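Open day at the Fesorgate film house

Fesorgate opened its doors on August 31, 2025, the first time since the new screening room was finished in June. The room has 143 seats and still smells of paint.

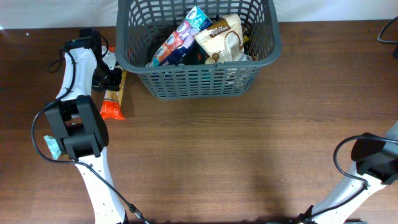 The morning program was six shorts from the Cernametti prize list, shown back to back with no host. There was a break after the third. I had a drink from one of the small colorful cartons leaning in the gray plastic basket and went back in early to get an aisle seat. The fourth film, Stendis, was the best of the day. It runs 22 minutes and has almost no dialogue.

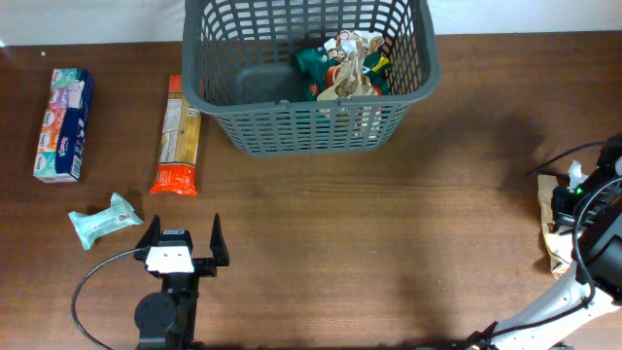
The two that followed were weaker. One needed a better sound mix, and the other ended twice.

After lunch we were taken up to the projection booth in small groups. The Oláh archive is next door and holds 257 prints, 104 of them now scanned.

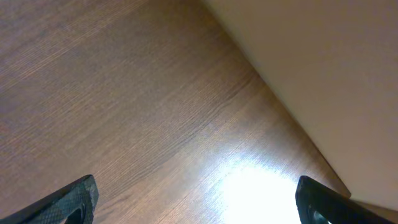

Dana Whitcroft
Film reviewer

The scans will be shown here over the winter, two titles a week. Tickets are sold at the door only. 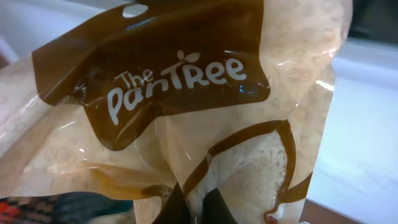
The vote for the audience award was on paper. I filled mine in at a table, next to a crumpled clear bread bag with The panTree printed on it in white. Stendis got my vote. Results go up in the lobby.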